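Knee brace slides down after meniscus repair

I was fitted with a Bauerfeind brace after surgery in September. By 11 in the morning it has slipped below the kneecap. Wrong size?

2 answers

Probably. Thigh swelling drops in the first 3 months — have the clinic remeasure you.

Same problem here. Mine was refitted at Sorncombe, one size down. 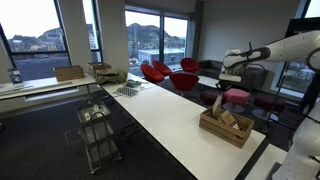 Wash it without softener as well. Softener residue makes the knit slide on skin.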